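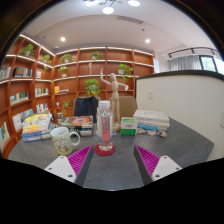
제목: 공용 테이블 물건 정리, 어디까지 치우시나요

작성자: 만사사르퐁

작은 독서 모임을 꾸리고 있습니다. 책장 앞에 큰 테이블이 하나 있고 의자를 둘러놓고 씁니다. 문제는 테이블 위에 물건이 계속 쌓인다는 겁니다. 책 더미가 양쪽에 있고, 머그컵, 생수병, 컵받침, 나무 관절 인형, 배지까지 올라와 있습니다. 모임 때마다 책을 펼 자리를 만들려고 이것저것 밀어 놓는데 끝나면 다시 가운데로 모입니다.

3월에 회원이 늘어서 한 번에 6명이 앉습니다. 책은 책장으로 돌려놓으면 되는데 자잘한 물건이 애매합니다. 다 치우면 썰렁하다는 분도 있고, 저는 물병이 책 옆에 있는 게 제일 신경 쓰입니다. 다른 분들은 기준을 어떻게 잡으시는지 궁금합니다.

작성자: gultley30

책부터 하세요. 테이블에는 그날 읽는 책만 두고 나머지는 전부 책장. 저희는 이것만 했는데 자리가 꽤 나왔습니다. 표지가 예쁜 책을 세워 두고 싶으면 책장 한 칸을 비워서 거기 세우면 됩니다.

작성자: 린지카테네

저는 반대입니다. 테이블에 책이 쌓여 있어야 사람들이 집어 봅니다. 책장에 꽂아 놓으면 등만 보이니까 손이 안 가요. 저희 모임에서도 한 번 싹 치웠다가 두 달 만에 되돌렸습니다. 대신 더미를 하나로 줄이고 높이를 5권으로 정했습니다.

작성자: gultley30

그건 모임 성격 차이 같네요. 글 쓰신 분은 정해진 책을 같이 읽는 모임 아닌가요? 그러면 집어 볼 일이 별로 없을 텐데요.

작성자: 만사사르퐁

네, 정해진 책을 읽습니다. 그래도 일찍 온 분들이 쌓인 책을 넘겨 보긴 합니다. 더미를 하나로 줄이는 건 해 보겠습니다. 관절 인형은 그림 그리는 회원이 있어서 버리지는 못하고 자리를 옮길까 합니다.

작성자: 페케티

물병은 컵받침 위에만 두게 하면 됩니다. 생수병도 표면에 물이 맺혀서 그냥 두면 자국이 남고 종이에 닿으면 책이 웁니다. 컵받침을 사람 수만큼 사서 자리마다 하나씩 놓으세요. 공용으로 몇 개만 두면 아무도 안 씁니다.

작성자: 마리아마

컵받침 놔도 안 지킵니다. 바로 옆에 있어도 그냥 상판에 내려놓아요.

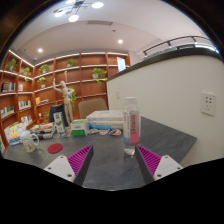

에베네제르: 상판 재질에 따라 다르지 않을까요. 원목이면 저도 잔소리를 하겠는데 돌 느낌 나는 상판은 행주로 닦으면 그만이라 저희는 신경을 안 씁니다. 문제는 상판보다 책이죠. 물병 자리와 책 자리를 떨어뜨려 놓는 쪽이 낫다고 봅니다. 저희는 작은 보조 테이블을 하나 붙이고 음료는 전부 거기로 보냈습니다.

작성자: 마리아마

보조 테이블은 저희도 해 봤는데 사람들이 계속 일어났다 앉았다 해서 산만했습니다. 두 시간 가까이 앉아 있는 모임이면 손 닿는 데 물이 있어야 해요. 뚜껑 있는 병만 테이블에 올리고 머그컵은 쉬는 시간에만 쓰는 걸로 정하니까 쏟는 일이 줄었습니다.

작성자: 에베네제르

뚜껑을 꼭 닫는다는 보장이 없어서 저는 그래도 따로 두는 쪽입니다. 자리가 되면 의자 옆 바닥에 두는 것도 방법이고요.

작성자: 린지카테네

바닥은 발로 찹니다. 해 봤습니다.

작성자: darcy_s

배지 같은 작은 건 쟁반 하나에 모으세요. 흩어져 있으면 닦을 때마다 하나씩 들어야 하는데 쟁반이면 한 번에 옮깁니다. 빈 상자는 안에 뭐가 들었는지 확인하고 접어서 버리고요. 나중에 쓰겠다고 둔 상자는 거의 안 쓰게 됩니다.

작성자: 페케티

상자는 남겨 두면 쓸모가 있습니다. 교환이나 환불할 때 필요해요. 다만 테이블에 둘 이유는 없으니 책장 맨 아래 칸으로 내리면 됩니다.

작성자: 만사사르퐁

답변 감사합니다. 일단 이렇게 해 보려고 합니다.

책 더미는 하나만 남기고 나머지는 책장으로.
음료는 뚜껑 있는 병만 테이블에. 머그컵은 쉬는 시간에.
컵받침은 사람 수만큼 추가로 구입.
작은 물건은 쟁반에 모아서 모임 시작 전에 책장으로 이동.
상자는 확인하고 필요한 것만 아래 칸에 보관.

보조 테이블은 놓을 자리가 마땅치 않아서 보류했습니다. 쟁반 크기는 어느 정도가 좋을까요? 책장 칸 깊이가 30cm입니다.

작성자: darcy_s

깊이가 30이면 손잡이까지 포함해서 28 이하로 사세요. 딱 맞으면 꺼낼 때 불편합니다. 테두리는 낮은 걸로요.

작성자: gultley30

칸 폭도 재 보세요. 모서리가 휘어진 책장이면 칸마다 다를 수 있습니다.

작성자: 만사사르퐁

휘어진 부분이 있습니다. 내일 줄자로 재 보고 주문하겠습니다.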